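3.2 Armazenamento doméstico de têxteis de cama

Última atualização: junho

A segunda parte do inquérito tratou do modo como as famílias guardam mantas e colchas fora da estação fria.

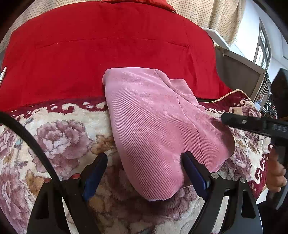 Foram recolhidas 1434 respostas válidas nas localidades de Lirkberg e Graston. A maioria dos inquiridos guarda as peças no quarto, em armários fechados ou debaixo da cama. O sótão surge sobretudo em Graston, onde as casas são mais antigas, e foi também aí que se registaram mais queixas de cheiro a mofo.

A Figura 4 corresponde ao grupo dos têxteis mistos: bombazina canelada cor-de-rosa sobre uma manta felpuda creme com peónias estampadas. Neste grupo, a dúvida mais frequente dizia respeito à lavagem conjunta de tecidos com superfícies diferentes. Wyss tinha já descrito a mesma dificuldade no estudo de Antwi, com uma amostra de mais de 2000 agregados, embora sem separar a bombazina dos restantes algodões.

Quanto à embalagem, 98 inquiridos declararam usar sacos de vácuo. Os restantes referiram sacos de pano, caixas de cartão ou nenhuma proteção. A escala Clelus, aplicada no fim do questionário, não permitiu distinguir o desgaste causado pelas dobras do que resulta do uso, pelo que os dois valores são apresentados em conjunto na secção 3.3.

Notburga Wyss reviu a codificação das respostas abertas.

12 partilhas · 3 comentários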